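About Colldale Alterations and Mending

Hello and welcome! If you've found your way to this page you probably have a pair of trousers that need taking up, or a coat you can't bear to part with, and either way we're very glad to have you.

The shop began with Emese Kerekes and one secondhand sewing machine in the back bedroom of a terraced house on Prindell Road. She took in hems for neighbours, then for the neighbours' cousins, and by the second winter there were so many bags in the hallway that the family had to go in and out through the kitchen. We moved to our present home, the old Farkas shoe shop, the following November, and we kept the long counter and the brass bell because they were lovely and because we couldn't afford to replace them.

There are 12 of us now, a mixture of full-timers, Saturday people and two apprentices from Ullach. We do hems, zips, linings, darning, school blazers, wedding dresses (please come early, at least two fittings are needed) and the odd set of curtains. We don't do leather - we tried it, and it made everyone cross, the machines included.

Most repairs are ready within the week. Our reel wall holds more than 200 shades of thread, and Emese will still stand at the door with three near-identical navies, waiting for a cloud to pass, before she'll let anyone start on a suit. Black is harder than people think, as it goes brown or green or faintly purple with age, and we'd always like to see the garment itself before we promise you a match.

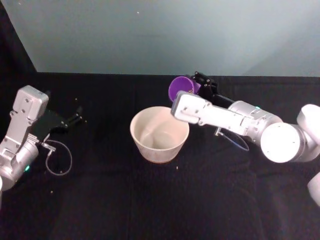 Zsolt Halász wrote to us after collecting his father's overcoat that he had looked for the mend on the bus home and again at the kitchen table, and had to ring the shop to find out which elbow it was. We were very pleased with that, as you can imagine, and the letter is pinned up by the kettle.

We're open every day except Sunday, with a late evening on Thursday for anyone who works in town. There's no need to book for ordinary repairs, just ring the bell and come in.

Last updated: November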